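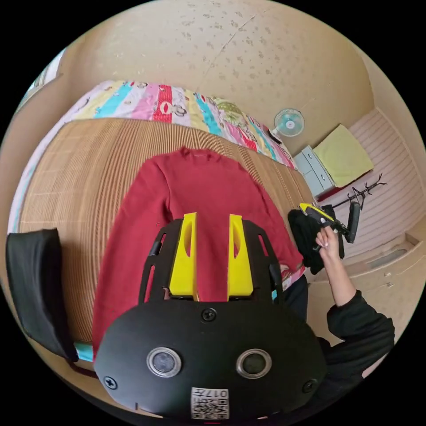
The red one, on the bamboo mat.

January 21, 2023

I have been wearing the same few sweaters since I moved to Wumstead, and this winter I finally learned how to wash them without ruining them. I lost a good gray one to the dryer in August, when I was getting things ready to store and not paying attention. It came out the size of a child's.

The replacement cost me 118 dollars at Nordin, and I did not want to do that twice. So I read the labels, asked at the yarn shop on Betine Street, and tried a few things.

Most of mine are wool or a wool blend. I wash them in the bathroom sink in cool water with a small squirt of Troltik, the unscented kind. They soak for ten minutes. I press the water through a few times and let it drain. Rubbing is what makes the wool felt, and so does a big jump in water temperature, so the rinse is cool too.

Don't lift a wet sweater by the shoulders. I did this for years. All the weight of the water hangs off the top and the sleeves come out longer than they went in. I scoop the whole thing up with both hands, lay it on a towel, roll the towel up and kneel on it. Then I unroll it and do it again with a dry towel if it needs it.

After that it gets laid flat somewhere air can get to it. I pull the hem straight and line up the sides. In January, with the heat on, a thin sweater takes a day and a thick one takes 2. I turn them over once. The cuffs are always last.

The shop also told me to stop washing so often. I used to do it after every couple of wears. Now it is 4 times a season for the ones I wear most, and in between I hang them over a chair by the window overnight. I can't tell the difference.

Pilling I take care of with a cheap battery shaver. It works fine on the elbows but I would keep it away from seams. I put a small hole in the blue cardigan that way and still have to fix it.

For storage I fold them. The closet here has a moth problem that came with the apartment, so everything goes in zip bags with cedar blocks, and I sand the blocks a little when the smell goes.

Next I need to figure out what to do about the wool coat. The cleaner wants more than I'd like to pay and the label is no help.

Filed under: House, Clothes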